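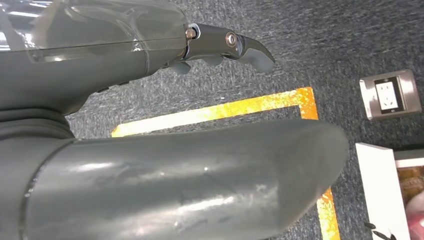
Figure 2. Hand and forearm of the arm at the Sandale desk, with floor tape on the carpet.

4.2 Changes in the work at the loan desk

The Sandale loan desk keeps the phones, chargers, access cards and laptops that Wesa staff borrow for site visits. Before the arm was installed, the desk was run by two clerks, Siriporn Chaimongkol and Samran Thongdee, who took items in over the counter, checked them against the loan list and put them into compartment organizers for the next borrower. The arm now shares the last of these steps. A clerk hands it an item, the arm holds it in view while the record is matched, and the item is then placed in a compartment. Laptops are still handled by people from start to finish.

During the study period the desk logged 3,855 returned items. The arm completed the placing step for 2,088 of them. The rest were placed by a clerk, either by choice or after the arm had stopped. The log doesn't separate these two cases for the first 700 returns, as the stop reason was added to the software only after the clerks asked for it. We therefore make no claim about whether stops became rarer over time. Both clerks believed they did, and Yupin Bunnag, who supervises the desk, was less sure.

The change the clerks brought up first was where they stood. In the old arrangement they faced the counter and turned to the organizers behind them. With the arm in place they work at the end of the desk, beside it, and much of the handling is done at arm's length. Chaimongkol described the first weeks as "learning where my elbows go." She had worked at the desk for years and found that habits she had never thought about, such as leaning over to straighten a row of cards, now brought her into the arm's reach and stopped it. Each stop had to be cleared at the laptop, and this took longer than placing the item by hand would have.

The floor tape (Figure 2) was discussed in all of the interviews. The written procedure treats a taped line as a boundary that a clerk does not cross while the arm is moving. In practice the clerks read it more loosely. Thongdee said he looked at the hand and not at the floor, and that he could tell from the wrist whether it was about to turn. Bunnag knew of this and had raised it with him twice. She also said that the procedure had been written before anyone at the desk had worked a full shift with the arm, and that she didn't think it described the job very well. 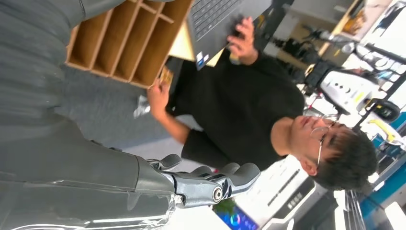

Much of what we observed would not count as handling returns under the job description. The clerks moved organizers to suit the arm, held them steady, lifted laptops out of the way and put everything back again when a borrower came in. None of it is recorded. When we drew up the task list from the old procedure, the desk had seven tasks, and clearing space was not one of them. After the arm came, both clerks named it as the thing they did most often. Thongdee thought it should be written down and given time on the rota. Chaimongkol did not want it written down, as she expected that a recorded task would soon become a measured one.

We followed the question of pace in some detail. The arm works at a fixed speed, and a clerk who is quicker has to wait. At busy times the clerks got around this by keeping the arm supplied with phones, which it handles well, and placing cards and small packets themselves. This division was not planned by the vendor, Samberg, whose setup guide assumes that all items go through the arm in the order they come in. Orest Kushnir, who installed the system for Samberg, had seen the same thing at another customer and regarded it as a sensible use of the equipment. He had not passed it on to the people who write the guide.

The waiting itself was viewed differently by the two clerks. Chaimongkol used it to answer messages from borrowers, and said the inbox was in better shape than it had been for a long time. Thongdee found it tiring. He compared it to standing behind someone slow at a ticket machine, and on several occasions he switched the arm off before the end of a shift and finished by hand.

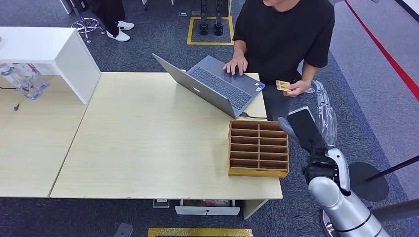 Handing over an item was the part of the work that took the most practice. The clerk has to offer a phone at an angle the fingers can close on and let go at the right moment. If the clerk lets go early the phone may drop, and if the clerk holds on too long the arm registers a pull and stops. Neither clerk had been shown how to do this. They worked it out separately and ended up with different methods: Chaimongkol waits until she feels the grip tighten, while Thongdee listens for the motor. When Nantana Inthanon joined the desk as a relief clerk in November, she learned Chaimongkol's method, mostly by standing next to her and copying it. It took her several shifts before she could do it while talking to a borrower.

Training is the point on which the clerks and the supervisor agreed most closely. The half day that came with the installation covered starting, stopping and clearing faults. It did not cover working beside the arm with other people in the room. Bunnag has since asked for time to be set aside so that new staff can practice with phones that are not on loan. At the time of our last visit, on June 27, 2023, this had been agreed in principle, and the hours had not yet been found.

No jobs were lost at the desk during the study. Opening hours were extended at both ends of the day, and the clerks now work staggered shifts with less overlap. Both said they missed the overlap. It had been the time when odd cases were talked over, such as a card returned under the wrong name or a phone that had come back with someone else's charger. These are now left as notes on the desk for the other clerk to pick up, and we found that some of them stayed there for days. We return to the notes in Section 4.3, where they are compared with the stop reasons entered in the log.

© 2023 The authors. Contact the corresponding author for reprints. Back to top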